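Fikier Hand Tool, Model 2

Updated 2022-09-12

Can a machine tidy your bedroom yet? Not all of it, and not fast, but we're closer than we were and I'm thrilled with how this tool is helping! The Fikier is a gripper you hold in your own hand. You do the chore with it, picking up snack bags, toys, whatever is lying around, and the motion becomes practice material for a robot arm fitted with the same kind of fingers.

Most people work with a pair, one in each hand. Give yourself an afternoon to get used to it - the first hour feels like eating with somebody else's chopsticks, and then it clicks.

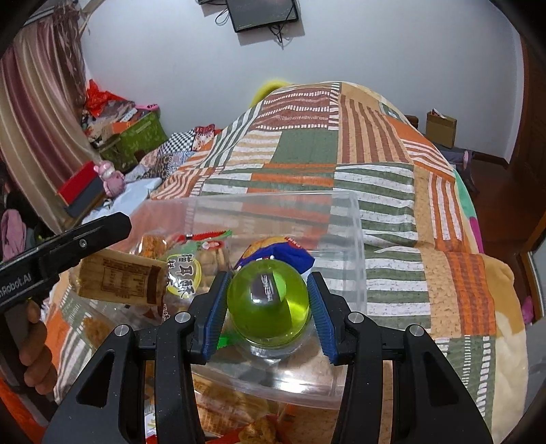 Sorting things into and out of a box is still my favorite first chore. Wrappers crinkle and slide, round things want to roll, and soft bedding gives way under everything. Our Bavuleck arm learned from 327 recorded runs in August and now handles stiff packets pretty well. Half-empty bags are another story (it squeezes too early and lets go too late), and folding a quilt is still way out of reach.

In the box: 2 grippers, spare finger pads, a hex key, a charging cable and a printed setup card.
Weight: 17 ounces each
Works with: Bavuleck and Harnel arms. The Ristić wrist needs an adapter plate, sold separately.
Care: wipe the pads with a damp cloth after handling food packaging. Dust and grease make them slip.

Shop-floor users, please write first if your parts are oily or sharp. We've tried bagged screws and small cartons so far - both went fine, slowly.

Questions about setup go to Rekha Thevar at the support desk.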